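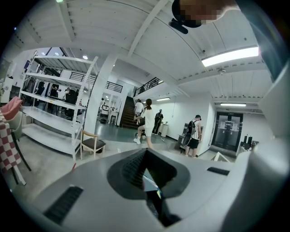 White corrugated ceiling panels with white beams running underneath.

How to Paint a Corrugated Ceiling White (and Still Like It in the Spring)
by Jarmila Polák

I get more mail about the ceiling than about anything else I have ever written up, and that includes the winter I rebuilt the stairs. So I have finally sat down with a pot of coffee to put the whole job in one place, from washing to touch-up, the way I did it in the old seed store on the edge of Skoveck. Our panels were galvanized steel on steel beams, and these steps are for that kind of ceiling. If yours is fiberglass or some kind of plastic, the washing part will still help you, but please talk to your paint store before you buy primer.

I'll warn you that it's a big, neck-aching, drippy sort of job. I'll also tell you that I would do it again next July if somebody handed me another dim barn of a building, because the change in the light is enormous. We turned off half the lamps we used to run in the afternoon.

Before you buy anything

Walk the whole ceiling with a flashlight first, and I do mean the whole thing, corners and all. Hold the light close to the panels so it rakes across the ridges. You are looking for rust, old leaks, loose fasteners, and places where somebody has already painted. Mark each one on a sketch of the room. Mine was on the back of a feed calendar and it got so covered in pencil that I had to start a second one, but I used it every day of the job.

Fix leaks before you do anything else. I know it's tempting to leave the roofer for later and get on with the fun part, but paint will not hold back water, and you'll have a brown streak down your nice new ceiling by the first thaw. Tighten or replace the loose fasteners too.

If your building is old and has paint on the ceiling already, have that paint tested for lead before you scrape or sand even a little of it. If the test comes back positive, this page is no longer the right one for you, and you want a certified contractor. The same goes for any old corrugated cement sheet, which may contain asbestos. Leave it be and call someone.

Measuring

Corrugated panels have more surface than they seem to from the floor. If you multiply the length of the room by the width, you'll come up short on paint, and you'll find this out on the top of a scaffold. Take a piece of string, press it down into the valleys and up over the ridges along one yard of panel, then pull it straight and measure it. Divide the string length by the yard, and multiply your flat area by whatever you get.

Ours worked out to roughly 2,340 square feet once I had done the string business and added the beams. Beams have sides and a bottom (and a top edge you'll see from the doorway, I promise), so measure all the faces that show. Then check the coverage printed on the can, and buy a little extra in the same batch if you can.

What you'll need

A rolling scaffold with guardrails and locking wheels
Drop cloths, the heavy canvas kind, and plastic sheeting for walls and shelves
Stiff nylon brushes on long poles
Degreasing cleaner suited to galvanized metal
Buckets, more than you think
Wire brush and medium sanding pads
Primer labeled for galvanized steel
Rust-inhibiting primer for any bare rusty spots
White finish paint, flat or low sheen, that goes with the primer
Thick-nap rollers, angled brushes, extension poles
Safety goggles, gloves, a hat you don't love, and a respirator that suits the paint

I used primer from Brovero and paint from Flidlow, mostly on account of the store in town carrying them, and I've been happy with both. Read the labels on whatever you choose and make sure the two are meant to go together. White is not one color, by the way. I brought home sample cards and taped them to a beam for a week, and the one I had loved at the store was practically blue by suppertime. We went with a plain soft white with the tiniest bit of warmth in it.

Step one: clear and cover

Move out what you can. Gather the rest in the middle and cover it well, then cover the floor with canvas from wall to wall. I put plastic on the floor the first day and nearly went sailing across the room on it, so canvas underfoot, please, and plastic for the upright things.

Shut off the power to the ceiling lights at the breaker, and check that it is off before you loosen a fixture or wrap it. Tape over smoke detectors only while you're working, and take the tape off every evening. I stuck a note on the door so I'd remember.

Step two: sweep and wash

Start with a dry brush on a pole and bring down the cobwebs and loose dust. Work in the direction the ridges run. If you go crosswise, you just pack the dirt into the valleys, and then you get to meet it again as gray mud when the water goes on.

Next mix your cleaner as directed on the bottle and wash one section at a time, again along the ridges. New galvanized panels often have an oily film left from the factory, and old ones have whatever has been cooking, burning or idling underneath them for years. Ours had a little of everything. Change the water often, rinse with clean water, and wipe the beams by hand while you're up there. My friend Stanisława Domański came for what I had described to her as an hour of light washing, and I owed her a very good dinner afterward.

Let it all dry for 24 hours with the doors open, longer if it's humid. Check the overlaps between panels with a paper towel before you go on. Water hides in there.

Step three: rust and repairs

Put on your goggles and respirator and take the wire brush to any rusty spots until you reach sound metal. Go gently on the good galvanizing around them, as you don't want to scrub the zinc off. Wipe away the dust and dab on the rust-inhibiting primer with a small brush, then give it the drying time on the can.

Small gaps where panels meet can be filled with a paintable sealant made for metal. Run a thin bead, smooth it, and stop. I got carried away on the north side and you can still pick out my lumps if you know where to look, and now I've gone and told everyone.

Step four: prime

Do the beams first. I tried it both ways - panels first on one end, beams first on the other - and beams first was so much less fussy that I never looked back. Use the angled brush for the edges and the place where beam meets panel, and a small roller for the flat faces.

For the panels, load a thick-nap roller, press just hard enough for the nap to reach into the valleys, and roll with the ridges in long, easy strokes. Follow behind with a brush to catch what the roller skips. There's always something, usually at the fasteners. If you have a lot of ceiling and some experience with a sprayer, spraying is faster by a mile, but you'll spend a good part of what you save on masking.

Lock the scaffold wheels every single time, climb down before you move it, and don't lean out for one last spot.

Step five: two coats of white

When the primer is dry according to its label, paint in the same order, beams and then panels. Keep each coat thin. Thick paint gathers along the bottoms of the ridges and hangs there in little beads, and if you catch them while they're wet, one light pass with an almost dry brush takes care of it.

Finish a whole run of panel from one end to the other before you stop for lunch. I marked the end of each run with a scrap of tape on the wall so I wouldn't lose my place, which with white over white primer is very easy to do. Let the first coat dry fully, look it over in morning light and again in the late afternoon, and circle any thin places on your sketch. Then do it all over again.

Step six: cleanup and afterward

Pull the masking while the last coat is still a bit soft. Take the tape off the detectors and test them. Unwrap the lights, wipe them, and only then turn the power back on.

Our job took seven working days with plenty of breaks for necks and shoulders. Dust the ridges with a soft brush on a pole every spring, and keep a small jar of leftover paint with the color name written on the lid. Mine lives on the shelf over the sink, next to the sketch.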